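Equipment Planning for a Wall Inspection Arm
Group project report, second submission
Authors: Anca Pascu, Jerome Mangubat, Tania Barua
Supervisor: Ashley Dawber
Submitted 09/04/2026

1. What we were asked to do

The brief was to plan the purchase of a small robot arm and gripper for the department's tile inspection rig, and to show that we had thought about it before spending any money. Our first submission, in October, was returned with the comment that it was "a shopping list with a cover page". We accept this. It was quite a good cover page.

The budget is £500 for everything that is not the arm. The arm comes out of a different pot, which we are not allowed to look into. Our £500 therefore has to cover the gripper, the camera mount, the cables, the spare fingers and whatever we break.

2. Candidate grippers

We asked three suppliers for quotes. Akonico replied the same afternoon with a price, a drawing and a delivery date. Skomex sent a brochure. Losar asked us what our annual volume would be, and when we said one, the correspondence came to an end.

That left two grippers to compare. Both are electric, both have two parallel fingers and both would bolt to the arm with the adapter plate we already own. The Akonico unit is cheaper but its spare fingers are sold only in pairs. The Skomex unit is dearer and comes with a carrying case, which Jerome argued for at some length.

3. Testing before buying

Trinidad Baluyot, who runs the teaching lab, suggested that we put a gripper into the simulator and find out whether a wrist camera would see anything useful past it. This cost nothing except Tania's evenings. She built a tiled wall in a plain running bond and moved the wrist to a number of awkward angles, on the grounds that the real wall will not be offering us the easy ones.

The main thing we wanted from these runs was how much of the view the gripper body would take up. A camera bought to look at tiles should mostly be looking at tiles, and our first camera position gave us a fine close study of the housing.
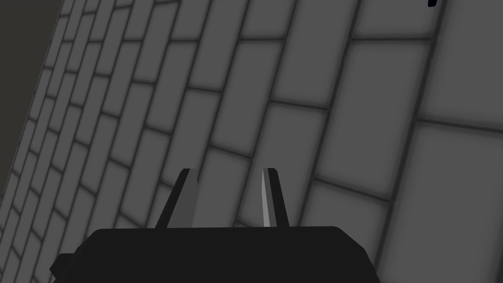
Figure 1. Simulated wrist view of the tiled wall at a steep angle, fingers open.

The housing takes a good share of the bottom of the view, but the wall shows clearly between the fingers and the joints can be followed across the middle. Over on the left the rows bunch together, and we would not want to judge grout there. Anca's opinion is that we should plan to approach the wall more squarely and save ourselves a better lens. As the better lens would have used up most of the budget, her opinion was adopted quickly.

We should admit that simulated grout is very well behaved. Ours has no stains, chips or old blu-tack, and the rig wall has all of these.

4. What we propose to buy

One Akonico gripper with its standard fingers.
One spare pair of fingers.
One fixed camera mount, from Malabanan, at £128.
Cables, to be bought after the arm is in place, so that they are the right length this time.

The mount looks expensive for a bent piece of metal. We priced making our own in the workshop and it came out cheaper, until Ashley asked who would be making it. None of us has passed the workshop induction. The mount stays on the list.

5. Money held back

Whatever is left after the order goes into a reserve for repairs. In the first submission we spent the budget to the last pound and described this as efficient. Trinidad wrote "and when it hits the wall?" in the margin, and we had no answer.

6. Still to settle

Malabanan has not confirmed whether the screws are included with the mount. Jerome has written to them twice. We also need a decision on where the gripper will be kept between sessions, given that the cheaper one has no case. The current suggestion is the drawer under the bench, once somebody finds the key.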